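Workshop tips: recording tidy-up examples for a robot arm

We've been teaching our arm to clear a living room table since April, and I'm still grinning every time a good take goes in. These are the tips I wish I'd had taped to the wall on day one (most of them are now taped to the wall).

Tip one: pick a single job and stick with it for the whole session. Ours is "bottle into the bin", and the bin lives at the end of the table. When we tried to mix in straightening magazines and moving the remote, the examples came out muddled and so did we.

Tip two: leave the clutter in! It's so tempting to strip the room back, but an arm that has only ever seen a bare table gets lost the moment there's a plant on it. Magazines, cushions, a remote, some rubbish already in the bin, all of it helps. We swap the cushions between batches and shuffle the magazines whenever we walk past.

Tip three: move the bottle after every take. A hand's width is plenty. Do some near the corners, some in the middle, and a few lying on their side once you've got the upright ones going nicely.

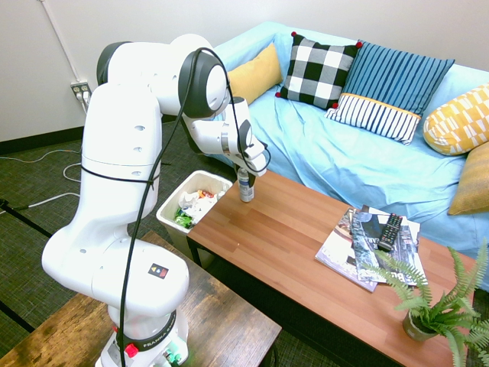
Go slowly on the last bit of the reach. I used to swoop in and grab, which felt terribly clever, and then I'd play the recording back and find the useful part was over in a blink. Come down from above, settle, close the fingers, lift. If you fumble and recover neatly, keep it! Those takes are gold. If you fumble and knock the bottle on to the carpet, stop, reset and start again.

Tip four: check the cable before you start. It should have enough slack for the furthest corner of the table without catching on the elbow. Two minutes at 8 in the morning beats losing a batch at lunch.

Tip five: work in batches of 11, then have a proper break. My driving goes sloppy after that, and tired examples teach tired habits. Label each batch straight away, with the room set-up and anything odd you noticed. We keep ours in a notebook called Poreveck, after the biscuit tin it used to live in.

Tip six: hold back 6 batches and never train on them. Use them only for checking.

We're at almost 1,000 takes now and the tray is next, then mugs. If you've found a good way of recording see-through bottles in bright sun, please write in, I'd love to try it.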